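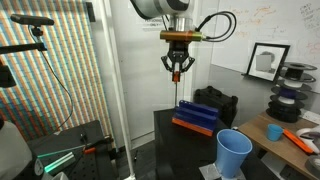 Paquette Building - Keys and Access Desk

Frequently asked questions
Last updated July 2019

Where is the desk and when is it open?
Room 104, on the ground floor next to the mail slots. The window is open from 8:30 to 4:30 on weekdays and closes for lunch between noon and 12:45. The phone extension is 354.

How do I get a key card?
Fill in the blue request form and have your supervisor sign it. Bring the form and a photo ID to the window. Cards are normally ready the next working day. We do not mail cards or leave them in department mailboxes.

My card opens the front door but not my office. What is wrong?
Usually nothing is wrong with the card. The front door is added automatically and inside doors are added one at a time from your form. Check that your room number was written on the form. If it was, hold the card flat against the reader until the light changes, and if you still get a red light, come to the window with the card.

Which doors take a metal key?
All storage closets, the two basement corridors and most rooms on the third floor. The third floor will move to cards when the Cesance readers go in. We do not have a date for that yet.

Is there a deposit?
Cards are free the first time. Metal keys need a deposit, which you get back when the key is returned. Keep the receipt. If you have lost it we can look up the deposit by name, but that takes a few days.

I lost my card. What now?
Call the extension right away so we can shut the card off. After hours, leave a message with your full name and department. A replacement costs $2, paid at the window in cash. If the old card turns up later, please bring it back. It cannot be switched on again.

I lost a metal key. Is that more serious?
Yes. You will need to fill in a lost key report and your department will be asked whether the lock should be changed. Departments pay for lock changes out of their own budget. We have more than 600 keys signed out, so please do not wait a week to see if yours shows up.

Can I lend my card to a coworker or student?
No. Ask for a day card instead. Day cards can be picked up by anyone whose name has been sent to us by email before 3:00 the day before. They stop working at 7:00 in the evening.

Can I get in on weekends?
Only if weekend hours were marked on your form. To add them later, have your supervisor send an email with your name, your room and the dates. An open-ended request has to be renewed every May.

Why was my card shut off?
The most common reasons are an end date that has passed, a missed May renewal and a change of department. When you change departments, the old one closes your access on your last day there and the new one has to send a fresh form. The old form does not carry over.

A door is propped open. Should I close it?
If you do not see anyone moving things in or out, yes. Doors left open for more than a few minutes set off a tone at the reader. The tone stops once the door is shut.

A door will not lock. Who do I call?
Call us first. If the problem is in the reader we will handle it. If it is in the hinge, frame or closer, we pass it on to Vavo, the repair contractor, and they will contact the person who reported it. Do not tape over the latch.

Can you put a sign on our door?
Room numbers and name plates come from us. Send the exact wording by email, including accents - plates are cut as typed and a correction counts as a new order. Restricted access signs have to be approved before they go up. Paper signs are fine for a day or two but please use the removable tape from the window.

How do visitors and delivery drivers get in?
They use the buzzer at the front entrance, which rings at our window during open hours. Outside those hours someone from your department has to meet them. Drivers with pallets should use the side entrance and call ahead.

I am leaving. What do I return?
Everything with a number stamped on it: cards, metal keys, cabinet keys. Bring them in person and sign the return sheet. Do not hand them to the person taking over your office, even if it is the same room. They will stay in your name until we have them back.

Who do I ask about something not listed?
Định Vũ runs the desk. Stop by the window or leave a message at the extension.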